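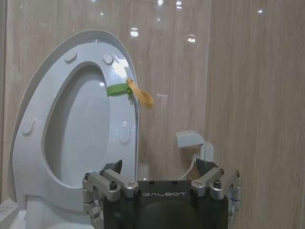 4 min read

Cleaning Under and Around an Electronic Toilet Seat

An electronic seat has more edges than a plain one, and the dirt goes where the edges are. Most of the work is on the underside, behind the hinge and on the floor next to the base. The full job takes 28 minutes if you let the cleaner sit. A weekly wipe takes a lot less.

What to have ready

Two microfiber cloths, one for the seat and one for the bowl and floor. Dish soap. A spray bottle. An old soft toothbrush. Rubber gloves. Cotton swabs for the buttons. Bowl cleaner goes in the bowl only, so keep it off the plastic.

For the spray, put 200 ml of warm water in the bottle with a small squirt of dish soap. Make it fresh each time. Skip scouring powder, paint thinner and anything with bleach on the seat. They dull the shine, and a dull surface is harder to get clean the next time.

1. Turn off the power

Do this before any cloth goes near the seat. Press the power button, then pull the plug with dry hands. Wipe the cord with a cloth that is barely damp and leave it hanging clear of the floor. If your plug sits high on the wall, check for dust along the top of it while you are there.

2. Do the lid first

Start at the top and work down. Wipe the outside of the lid, then the housing behind it, then lift the lid and wipe the inside. Paper towels and toilet paper can leave fine scratches on glossy plastic, so stay with the cloth.

3. Raise the seat and wipe the underside

Spray the cloth, not the seat. Go around the ring once, turn the cloth over, and go around again. Then take the toothbrush and work around each bumper. The bumpers are the little raised pads the seat rests on, and a gray line builds up where the pad meets the ring. Wipe off the loosened dirt right away or it dries in place.

Don't push a slow-close seat down to hurry it. Let go and it will come down at its own speed.

4. Clean around the lifting handle

A handle on the side of the seat saves touching the rim, but it needs washing too. Green with a yellow loop is easy to find in poor light. If yours is fabric, take it off every couple of weeks and hand wash it in soapy water. Let it dry all the way before it goes back on. Wipe the strip of seat it covers while it is off.

Keith Haworth wrote in to say he keeps two and swaps them, and I do the same now. The Favgate ones I bought in September have held up fine.

5. The buttons

With the power still off, go over the panel with a cloth wrung out hard. Use a dry cotton swab between the rows. No spray here at all - liquid gets under the buttons.
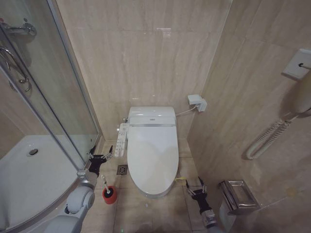 Side panel to the left of the seat, brush and floor drain within reach.

6. The bowl

Bowl cleaner under the rim, wait 13 minutes, brush, flush. Leave the lid and seat up while the cleaner is in there so the fumes don't collect under the plastic. After flushing, hold the brush over the bowl to drip. A wet brush put straight back makes a puddle in the holder, so empty and rinse the holder each time as well.

7. The floor

Wipe around the base with the second cloth and get right into the line where the bowl meets the tile. Go behind the toilet too. If you have a floor drain, lift the grate, pull out the hair and scrub the slots with the toothbrush (this is the last job for that toothbrush, so keep a separate one for the seat next time). Pour some clean water down after.

Dry the floor, dry your hands, and plug the seat back in last.

8. Check that nothing is loose

Open the lid and seat together and move them gently from side to side. A little play is normal. If the ring slides, tighten the mounting according to your manual. Look at any clip on the ring as well, and move it if it stops the seat from sitting flat on its bumpers.

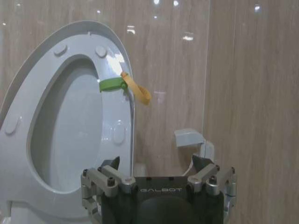 How often

Wipe the seat, handle and buttons every week. Do the underside and bumpers every week too if there are kids in the house, otherwise every second week. The drain can go a month. Malcolm Hebden asked about lifting the whole unit off to clean beneath it. Many seats slide off with a release button, but the water hose is still attached, so shut the valve first and read the manual before you pull. Twice a year is enough for that at our place.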